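Planetary Science, Week 7: How far to trust a crater count
Linmont campus, handout revised 2021-10-22

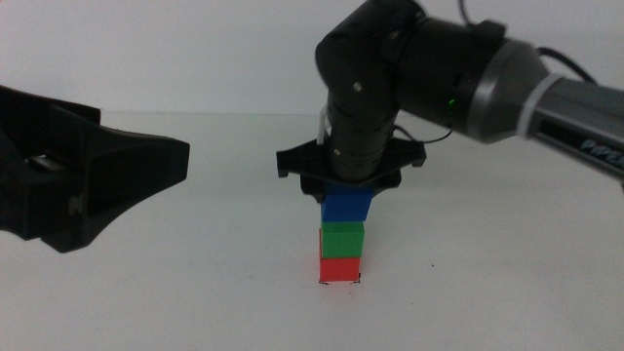 The usual story goes like this. A surface with many craters is old, a surface with few is young, so count the craters and read off an age. Textbooks print the result to two decimal places. I would like you to be more suspicious than that.

The curve that turns counts into years was tied down with rock samples from a handful of places on the Moon. For Mars and Mercury we move that curve over and adjust it for a different impact rate, which comes from models. Any error in the model goes straight into the age.

Secondary craters are the second problem. A large impact throws out debris, and the debris makes small craters of its own, often far away. Count those as separate hits and your surface gets too old. People claim they can spot secondaries by their shape. Sometimes they can.

Then there is the person counting. In May the Figueroa section and ours marked the same practice sheet. One student found 48 craters, another found 7, and both had followed the instructions.

Before the next class:
Read the Clemadine notes, sections 2 and 3. Skip the worked example, as its error bars leave out the calibration.
Count the Lukville sheet twice, at least one day apart. Ignore anything under 600 meters across.
Hand in both counts, even if they disagree. Worth 10 points.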